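Home Topics Kitchen and Pantry Ask Sign in

Cleaning and keeping a translucent plastic jug on a shared office table

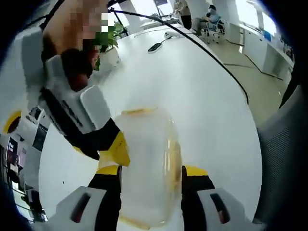 Badel, Sep 21, 2025

Reading time: 3 minutes

Posted by Moriarty

Our office occupies one floor and has 16 members of staff. We keep a tall, milky-white plastic container with a yellow top on the large round-edged table, beside a potted plant. It has developed a faint yellowish tint along the sides and towards the base. The container has been in service since February and is used for drinking water on most working days.

I should be grateful for guidance on the following points. Is the tint a matter of hygiene or only of appearance? Which method of cleaning is suitable for a container with a narrow top, into which a hand will not pass? Finally, is the table a proper place to keep it, given that the same surface carries a black cable and other small items? Our cleaning contract covers floors and worktops but excludes vessels used for food or drink.

Posted by Wusteo

A yellow tint in pale plastic is commonly the result of age, daylight or contact with coloured drinks. It does not by itself show that a container is unclean. A slippery film on the inside, a persistent smell or specks beneath the rim are better signs, and should be looked for when the container is empty and dry.

The following method is in use at our own premises, where we maintain 138 containers of various sizes.

Remove the top and wash it separately, paying attention to the groove or thread. Fill the container with warm water and a small quantity of washing-up liquid and leave it to stand for half an hour. Clean the inside with a long-handled bottle brush, working into the shoulders, where film tends to collect. Rinse until no foam remains. Stand it upside down on a rack overnight with the top off.

If a smell remains, two tablespoons of bicarbonate of soda in warm water may be left in the container for several hours before a second rinse. Boiling water should not be used unless the maker's mark on the base permits it. Scouring pads are also to be avoided. A container that is cracked, or whose inner surface has become rough, should be withdrawn from use.

With regard to the table, water and cables should be kept apart. The usual arrangement is to place drinking water on a tray at one side and to run any cable along the opposite side. Plants should be watered from a different vessel, clearly marked.

Posted by Emo

We had the same tint and replaced ours. The new one went the same way after roughly 194 days, so I would not spend money on appearance alone. Denture tablets work well on the inside, provided that it is rinsed thoroughly afterwards. I cannot comment on the cable.

Last updated: this page has received 108 views since the latest reply

Previous Next Back to Kitchen and Pantry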